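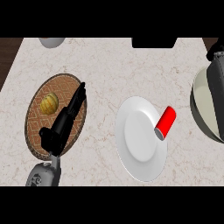 **How to get an old oil stain out of a marble kitchen counter?**

Posted by Sumeya Degefa in Home and Repairs

Good evening to all. I moved in January to a rented apartment in Jastthorpe, and the kitchen has a marble counter which the landlady likes very much. She told me it is real marble, from the time of her parents. I have never lived with marble before, so maybe my problem is a simple one for you.

Near the stove there is a dark mark, the size of a small saucer. I am almost sure it is cooking oil, because I kept the bottle in that place for many weeks and the bottom of it was always a little greasy. The mark does not feel rough. When I pass my hand over it, it is the same as the rest, only darker.

What I tried already:

- warm water with dish soap, many times
- a paste of baking soda and water, left for one hour
- a spray from the supermarket "for all surfaces" (I stopped after one use, the smell was too strong)

The baking soda made it perhaps a little lighter, but I can't say for certain. My neighbor advises lemon juice and vinegar. My cousin says that I should never do this. I asked at a stone shop in Tistdale and they want 200 dollars to come and look, and the work is extra. Before I pay this, I would like to know if there is something I can do myself, and also if I should tell the landlady now or after.

Thank you for your patience with my English.

---

**Gemechu Woldegiorgis**

Your cousin is right, please do not use lemon or vinegar. Marble is a stone which acid can eat. You will get a dull spot, and a dull spot is harder to repair than oil, as it must be polished again. The same goes for bathroom cleaners against limescale.

Your idea with baking soda was good, but one hour is too short. The oil went down into the stone and it must come up again slowly. What you need is called a poultice. I have done it two times, once for butter and once for something my children spilled and did not want to name.

1. Clean the place with a little dish soap and let it dry completely, best overnight.
2. Mix baking soda with water until it is like peanut butter. It must not run.
3. Put it on the stain, as thick as your small finger, and a bit wider than the stain.
4. Cover it with kitchen plastic wrap and close the edges with painter's tape. Make some small holes in the plastic with a needle.
5. Leave it for one full day. Then take the plastic away and let the paste dry by itself until it is hard.
6. Remove it with a plastic or wooden scraper, wipe with a damp cloth, dry with a soft towel.

Then wait again one day before you judge. The stone is always darker when it has taken water, and many people think in this moment that it became worse. I thought so too.

If it is lighter but not gone, repeat. My butter stain needed three times. There is also ready powder for this in the hardware store, which pulls stronger than baking soda, but read on the package that it is allowed for marble.

When the stain is out, ask the landlady when the counter was last sealed. If drops of water make a dark spot after some minutes, the sealer is finished and the next oil will go in also. She should decide which product to use, I would not seal a counter that is not mine.

---

**Eruvero**

just put a nice cutting board over it :) my last place had worse and I got my full deposit back

---

**Amaral**

I rent out two apartments, so I can answer for the other part. Tell her now. A short message is enough, with what happened and what you plan to do. I am never angry for a stain, but I was once very angry for a stain that was hidden under a toaster until the last day, and then the repair cost 409 dollars, from which I paid half because I did not want to argue.

Also, some landlords want that only their own person touches the stone. It is better to hear this before the paste is on it.

For the method I agree with Gemechu. Only be careful with the tape, take one that does not stick hard, and try the paste first in a corner behind the coffee machine or somewhere like this.

---

**Sumeya Degefa**

Thank you very much to everybody. I wrote to the landlady and she answered that I can try the baking soda, but no powder from the store without asking her. She doesn't remember when it was sealed. I will put the first paste on Friday after dinner, and the oil bottle now stands on a small plate.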